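What Does a Lawyer Do?

Imagine that you buy a bicycle for 300 dollars and the wheel falls off. The shop says it is not their problem. Who can help? A lawyer can.

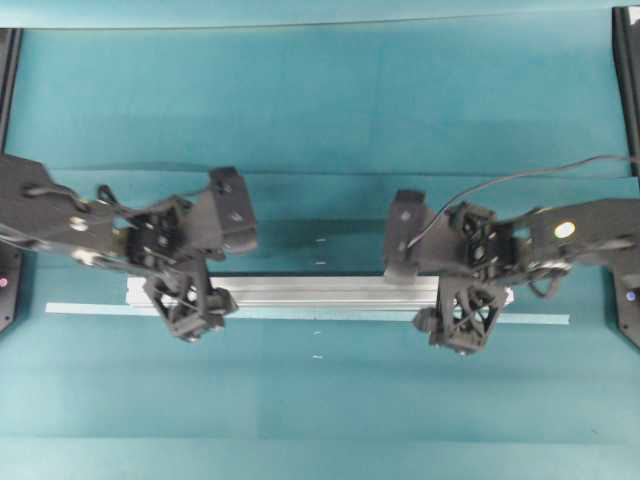 Two robot arms and a metal bar on a teal table.

A lawyer is a person who studied the law for many years. Laws are the rules for everybody in a country. In the town of Zeltcombe, the lawyer Recep Uçar reads letters and contracts all morning.
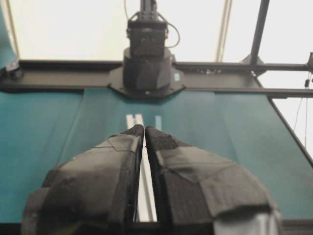

After lunch he meets people and listens to their problem. What they tell him stays secret, with only a few exceptions.

Does every problem go to a judge? No. Often the two sides talk and agree.
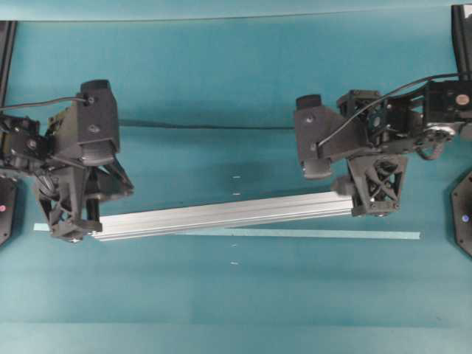

One bar, held between two robot arms.

If they cannot agree, they go to court. Each side speaks, and the judge must listen to both.

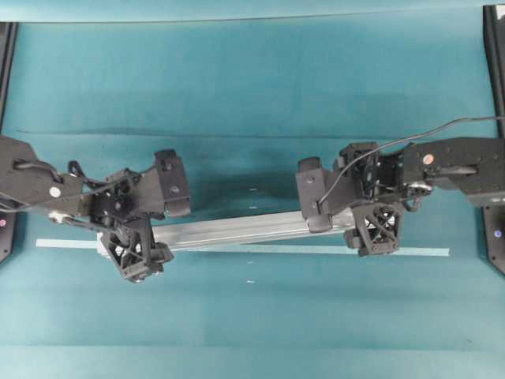
New Words

Client: the person whom the lawyer helps.
Contract: a promise that the law protects.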